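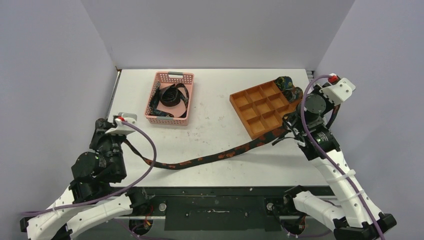
One long strap, orange mottled print.

Straps and belts, quick tips from Shiuli Begum. Stretch each one out flat before rolling, and start from the buckle end if theres one. Roll snug - not tight, or it creases.
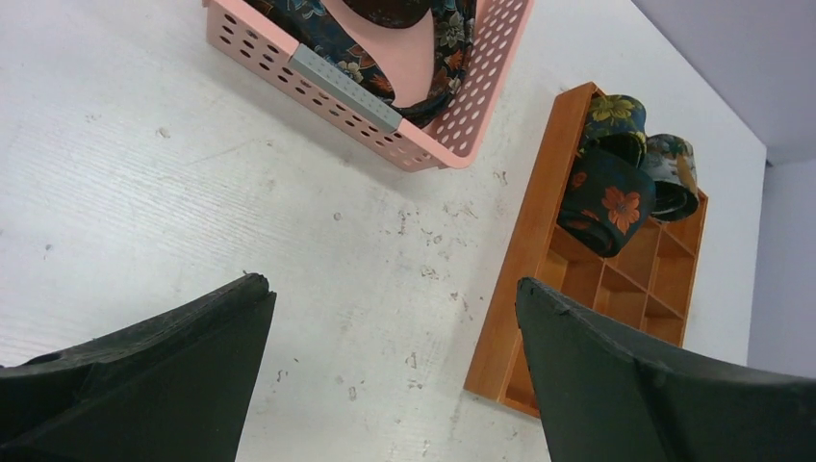 Pink basket, floral print inside.

Wipe the table first. Specks get rolled in. Basket for the unsorted, tray for the done ones. Anything over 34 inches, fold in half befor rolling.
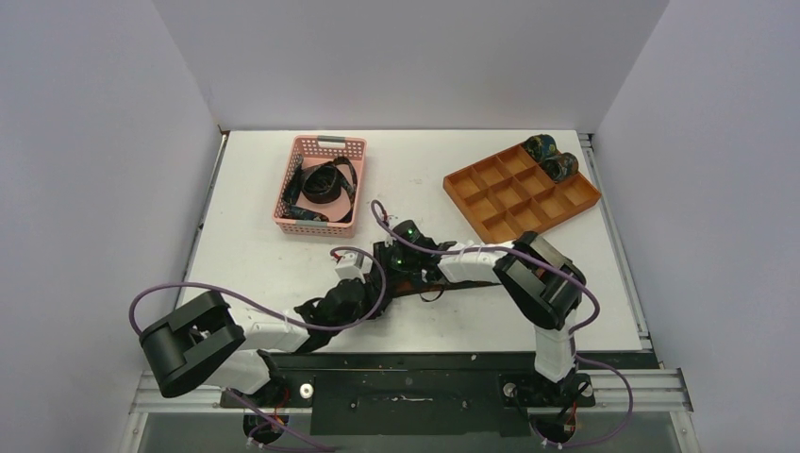
Two rolls in the tray, more pieces in the basket, one strip out on the table.

Coiled end up, one per square.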